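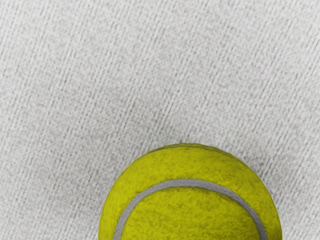
Gresine, 2022-06-20

Sim grasping: what do we log as "contact"?

palletjack_7
Trying to write a house rule for the wrist view sets before September. Ball task, rendered, grey felt-like floor. 376 episodes done, labels all over the place. Half of us tag "approach" when the ball is in view, other half wait for fingers in view. Need one rule. Suggestions pls

mossbank
Ball only, no fingers = approach. Fingers showing = pre-grasp. Contact comes from the sim force readout and nowhere else. Done.

dunnock
Disagree. Fingers can show well before you're anywhere near closing. Tkachuk sheet has it by gap distance and I'd stick with that.

mossbank
And who reads the gap off a wrist view? You can't.

dunnock
You don't, you log it. It's a sim, it's all there. Use it
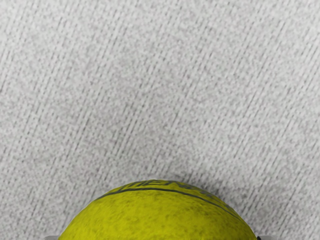 Reading time: 2 min

palletjack_7
ok so take this one. Fingertips either side, just slivers at the bottom. Dark spot on the right one looks up against the ball. Contact or not?

mossbank
Not from the picture. Pre-grasp, check the log.

kettlewell_b
I'd have put contact tbh. Right side anyway.

dunnock
Which is exactly why no labelling by eye. Two people, two answers, one still.

kettlewell_b
Fair. But real rig won't hand you a perfect gap number, so you'll want an eye label sooner or later. We did the Hovidus set by log only, 1,002 episodes, and had nothing to compare with when we moved over. Had to redo almost 70 by hand.

mossbank
Then keep both columns. Eye label, log label, never overwrite one with teh other.

dunnock
Can live with that if the eye column has an "unsure". Welto template hasn't got one, people just guess.

palletjack_7
Adding unsure. Also banning labels off a single still, you step back and forward a few before picking. And lettering or seam facing up gets no label at all, someone was tagging ball orientation for some reason

kettlewell_b
that was me. we needed it for regrasp

palletjack_7
oh. optional column then

mossbank
No optional columns!! They end up half filled and then somebody trains on them.

dunnock
+1. Separate file, keyed by episode number.

palletjack_7
Fine, separate file. Draft going up tonight, shout if I've missed anythign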